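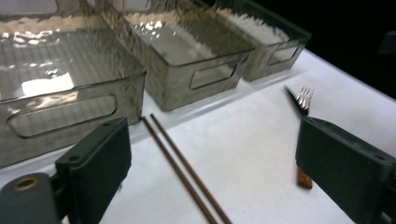
Three grey bins and a very happy afternoon

I have been going on about sorting the kitchen drawer since April, so some of you will be relieved to hear I've finally started! The bins are the smoky see-through sort, and I love them far more than anyone should love a plastic box. You can tell what's in each one without lifting it down, and the slot in the front is big enough to hook your fingers through.

I looked at the Grovholm ones first (lovely, but too deep for our shelf) and then at a wicker set from Faulkner, which would have been a nightmare for crumbs. In the end I went for plain grey and I'm so glad. They go with everything, and they rinse out under the tap.

My one rule is to put the bins in a row on a white table before anything goes in. Everything shows up against white – every stray bit of wrapping, every odd fork – and it's much easier to change your mind while it's all spread out. My friend Tien-fu Yen does hers on the floor and swears by it, but my knees say no.
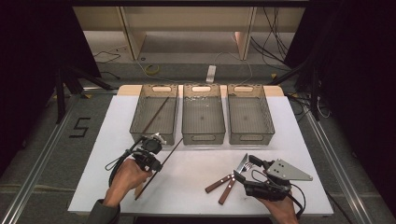
What goes where

Long thin things were my first worry. A dark brown stick fits across the left-hand bin if you lay it on the slant, so that one is going to be for sticks, skewers and the wooden spoons. I had been about to buy a special tall pot for them, so that's 15 pounds saved and spent on cake.

The knife and fork with the wooden handles are my favourites. They don't go in the dishwasher, so I want them kept apart from the everyday cutlery, and the right-hand bin seems the obvious place. I might line it with a folded tea towel.

As for the middle one, I'm still dithering. Tea lights? Birthday candles? The piping nozzles I've used 2 times? If you've got a bin like this in your own kitchen, do tell me what lives in it. Next up is the cupboard under the sink, and I can't wait!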